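Notes from the two-arm build, Okholm shared workshop, back bench. Typed up fast between jobs so excuse the spelling. Mostly for Wing-sze and Chia-jung who take over the box lift after me, but anyone building a pair of arms at home can use it. Sim side first, then the bench.

## Before you touch the sim

- Save the scene under a new name. Every time. Pei-shan lost an evening of friction tweaks to one overwrite.
- Units. Meters in the scene file, millimeters on the bench drawings. Write which one at the top of your notes.
- Close the browser. The old Fedthorpe desktop has 4 cores and the physics wants all of them.
- Gravity on? Check. Sounds dumb. Check anyway.
- Plain block, plain table, no textures till the motion is right. Pretty comes later.

## Setting up a two-arm lift

Long box, one arm per side. Things that saved me time:

- Lay the box with its long axis pointing away from the robot. Then the grippers come at the long sides and neither elbow has to do anything clever.
- Mirror the poses. Tune the left arm, flip the signs, paste to the right. Then look at it anyway, our right shoulder has a different zero and a straight paste comes out a little off.
- Open the fingers BEFORE the arms go in. Put it as its own step in the script, not tacked on the move.
- Stop both hands short of the box and hold. I call it the hover pose. Save it by name. You will come back to it more than any other pose in the file.
- From hover, shift both hands in at the same speed. Slow. If one side gets there first the box skids and then you're chasing it.
- Turn shadows on. Costs a few frames, but a hand's shadow on the table tells you how high it is much quicker than reading numbers off the panel.

Hover pose, both hands open and still clear of the block:

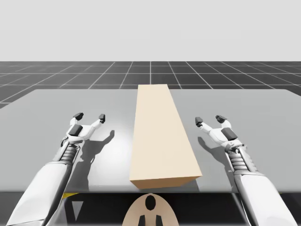

## Checking the hover pose

Look at it from the head view, then orbit round to the side, then straight down. One hand can sit lower than the other and you won't catch it from just one angle. Ours does that. Fix it at the wrist if it's small, at the shoulder if it isnt.

Numbers I'm using, change them if your arms are different:

- hold at hover: 15 seconds while testing, shorter once you trust it
- closing speed: 4 mm a second
- box length: 220 mm for the foam one on the real bench
- grip force limit: 52 percent of max. Start lower. Go up in little steps.

Ya-wen wants the limit higher. She may be right for the heavy box, haven't tried it.

## Using the wrist view

The outside view is for getting the arms in the right neighborhood. For the last bit go to the wrist camera and stay there.

- Watch the bottom edge of the box. If it runs at a steep slant across the view, your hand is likely turned relative to the box. Rotate the wrist a touch, look again.
- Compare against both fingertips, never just the near one.
- Shadow next to the box is dark and so are the pads, so it's easy to lose the edge of one in the other. Bump the ambient light up a notch if your eyes are tired. Put it back after.
- Blank box gives you nothing to measure from. I add a thin stripe halfway along when I'm tuning and take it off for the real run. Masking tape does the same job on the bench.
- Don't trust the view for distance. A big flat side looks close long before it is. Read the distance from the panel.

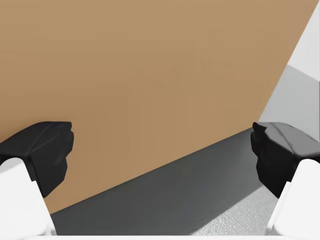

*Wrist view, fingers open. Box edge running on the diagonal, pads not touching.*

What I do when the edge looks like that, in order:

1. Stop. Both arms, even if only one looks wrong.
2. Back to hover.
3. Check the box didn't get nudged on the last run. Reset it if so.
4. Turn the wrist in small steps till the edge looks right. Save pose with a new number.
5. Run the close with the other arm parked.
6. Then both together.

Step 5 is the one people skip. Sum-yee skipped it for a week and blamed the gripper model.

## Moving over to the real bench

- Foam box first. Then empty cardboard. Then cardboard with a bag of rice in it. Leave wood for last.
- Clamp the table. The Treminlow one walks when both arms start together.
- E-stop goes where your left hand rests. Test it before every session, not just the first.
- Matte tabletop. We had a shiny one and the glare wrecked the wrist view. Gray contact paper fixed it, cheap.
- Wipe the fingertip pads with a damp cloth, let them dry. Dusty pads slip and you'll think its the force setting.
- Cables up the outside of the arm with hook-and-loop straps, slack at the elbow. Zip ties pinch.
- Sleeves rolled, hair back, lanyard off.
- Keep a pencil log at the bench. Pose number, speed, force, what happened. One line is plenty.

## Odds and ends

- Bellows on the wrists: no oil anywhere near them. Dry brush only.
- Spare pads are in the Bittencourt tin, second shelf, with the small hex keys. Put the keys BACK.
- If the sim box jitters while its just sitting there, your time step is too big. Halve it before you mess with anything else.
- If it sinks into the table, same thing first, then check the collision shape.
- Name poses so a stranger could read them. "left_hover_open" good. "test2_new_FINAL" no.
- Switch off the arm power supply at the wall when you leave. The fan stopping doesnt mean it's off.

Still to do: lift height for the long box, and which arm leads on the way down. Ya-wen has the script for that, ask her before you write your own.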